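Residents > Skallside House > Shared Kitchen > Minutes

Skallside House Residents' Group
Minutes of the kitchen meeting, November 14, 2022

Chair: Wekesa Shemweta
Minutes: Struan Strachan
Apologies: the Collden flat

1. Previous minutes
The October minutes were accepted with one correction. The tea towels were bought out of the kitchen fund and not donated, as had been written.

2. Sink and tap
Wekesa has been in touch with Hostirau Plumbing about the dark bronze tap. Some residents find the lever stiff, others have no trouble with it. Hostirau will look at it on their next visit to the building and quote before doing any work. Please don't force the lever in the meantime.

The knife block was discussed at the same time. It has been kept near the tap and two people asked for it to be moved. Struan felt it was handy where it is for anyone washing and chopping. No agreement was reached.

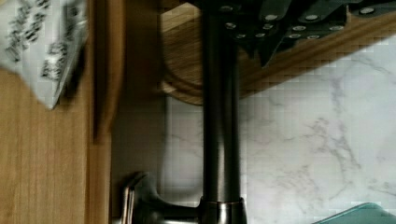 Wekesa reminded everyone that knives go back in the block by hand, dried first. They are not to be left in the sink overnight. The marble should be wiped down after cutting lemons or tomatoes, as acid marks it and the polish we were sold last year does very little.

3. Counter space
Most of the meeting went on this. The complaint is that the appliances have crept along the counter and there isn't enough clear room for two people to cook at once. The toaster oven takes up the most space. A motion to store it in the hall cupboard was put and lost, mainly on the grounds that it is heavy and used nearly every day.

It was agreed that the appliances stay together at one end, and that the middle of the counter is for preparing food — bags, mail and phones to be kept off it. The towel is not to be left on the toaster oven when the oven is on. Struan will look for a hook.

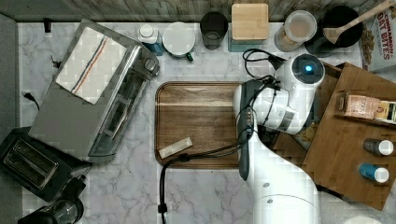 Kitchen counter, with the toaster oven and toaster at the left and the tray in the middle.

4. Items along the back
The row at the back of the counter is for things everyone shares. Personal jars and mugs go in the cupboards. Several containers have no label and the contents have to be guessed at. Wekesa will label them with the date they were filled.

Wooden spoons can stay out. A second pot for them was suggested and turned down.

5. Wooden boards
Wood is to be washed by hand and stood up to dry. It must not go in the dishwasher. A resident offered a bottle of board oil and this was accepted with thanks.
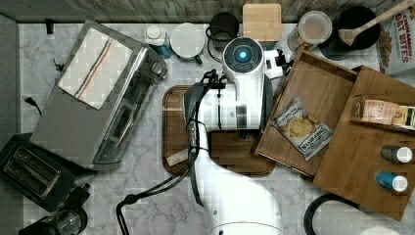
Raw meat is to be cut on the plastic boards kept in the drawer. Struan will put a note inside the drawer, as the last one fell off.

6. Kitchen fund
The fund stands at $800. Spending of up to $44 was approved for labels, a towel hook and dish soap. Anything Hostirau quotes for will come back to the group.

7. Other business
Ndung'u Appliances has a sale on kettles. Held over until we know the cost of the tap.

Meeting closed at 8 p.m. The date of the next one will be posted on the door.

Comments (2)

Top floor rear: Sorry I missed this. I'd have voted to keep the toaster oven too. Could the hook go somewhere a short person can reach?

S. Strachan: Yes, I'll check the height with you before I put it up. I have the labels already, so leave the jars where they are for now please.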